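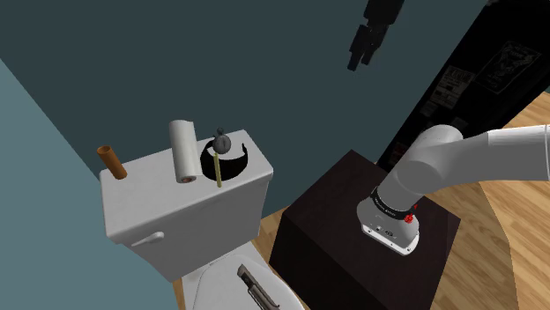 My lab mate at Plunness says a written standard for sim scenes is overkill, just randomize everything and let the policy sort it out. I get it, but I've been burned!

So my rules. Blades get a tag in the scene file, always. A box cutter lying on a toilet seat is still a blade, even in sim.

No grasp near a tagged blade until 100 clean runs without one. Menex does 3 resets per layout, I do 2 (lazy, I know).

And write down where the arm base is mounted before you hit go. Please!! I lost a whole Sunday to that one.

3171 shares · 3 comments

Skelberg: do tags carry over to the real arm?

Perrin: stealing the blade rule

We use cookies. Accept / Manage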